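Skelby Open Day Recordings

Hello, and thank you for looking in! This folder holds what we kept from our open day on Tuesday, April 9, 2019, when the Vulard room was full of visitors and the arms served snacks all afternoon. There are 36 episodes from the snack counter, plus 11 shorter ones from the practice tables, which are a bit rougher but still worth having.

At the counter the arm handles the drink cans, and a person with tongs works alongside it on the donuts (they were popular, so the boxes vary a lot between episodes). 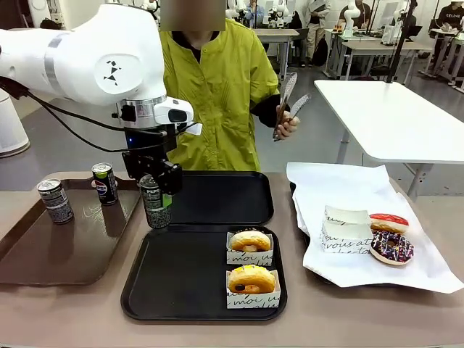 Files

Each episode has its own folder with video, joint positions and a short note. Start with the notes, they're friendlier than the file names. Faces are blurred throughout.

Questions

Write to Satish Maurya, who set up the counter and loves hearing from people. The Bresura tools will open everything.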